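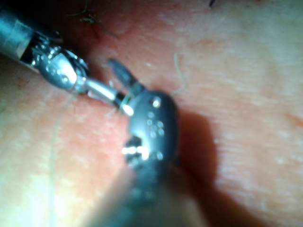
Udton gets its two-hander back. "Fasia," the play by Gumaro Alvarado about a pair of sisters running the last ferry on a river that's drying up, opens at the Ventura on 24th March with a new second act and one new actor. Tickets went on sale this morning. Box office says the Friday is almost gone already, Saturday matinee still wide open.

Quick recap for anyone who missed it. The play had a short run in Erkasstead last November, in the old grain exchange, folding chairs, heaters on the floor. Word got around. By the second week people were standing along the back wall and the company had to turn folks away at the door. Total attendance was 2,828, which for a new play with two people in it and no music is very good going in this part of the state.

The Ventura is a different sort of room. 822 seats if they open the balcony, up to 600 if they don't. Alvarado would like it kept shut. "It's a small play. They whisper a lot," he said by phone on Monday, in between rehearsals. "I don't want anybody up there watching the tops of their heads." The theater hasn't decided. Depends on sales, a manager told us, and on whether the balcony heating is fixed by then.

The story, without giving too much away. The older sister wants to sell the boat. The younger one won't hear of it, keeps on painting the railings, keeps the timetable pinned up even though there are hardly any passengers left. They share one kitchen and have not eaten a meal together in years. A letter comes for a man neither of them admits to knowing. Most of the first act is them fighting over who gets to open it, and it is very funny, funnier than the posters make it look.

The second act was the weak spot in Erkasstead and plenty of people said so, this paper included. Too long, a dream sequence that went nowhere, then a storm. Storm's out. So is the dream. Alvarado says he threw away everything after the intermission and started over in January, writing at night. What's there now is a single scene, one evening, no blackout, the sisters waiting for somebody to come and look at the boat. It runs 40 minutes shorter then the old version. He read us a page of it over the phone. Hard to judge from a page, but it moved.

Set is mostly the same, a deck and a kitchen table on one raked platform, though it has been rebuilt wider to fit the Ventura stage. The bell from the first production is coming too. Regulars will remember the bell.

Casting. The actress who played the older sister in November is back. The younger sister has been recast after the original performer took a job out of state – no hard feelings, according to the company, she's coming to opening night. The new name was due to be announced last week and still hasn't been. We'll add it when we get it.

There will be a talk with the author after the Saturday matinee, free with a ticket. The script is also being printed for the first time, a small paperback, for sale in the lobby. It has the new ending only. People who liked the storm are out of luck.

After Udton the show goes back to Erkasstead for 2 nights, same grain exchange, dates not fixed. Alvarado is already at work on something else, a longer play with a bigger cast, set in a school the week before it closes down. No title. He wouldn't say much more about it and had to get back to rehersal.

Doors open 45 minutes before curtain. No late seating in the first act. Parking behind the theater is closed for repaving, so use the lot on the river side and allow extra time.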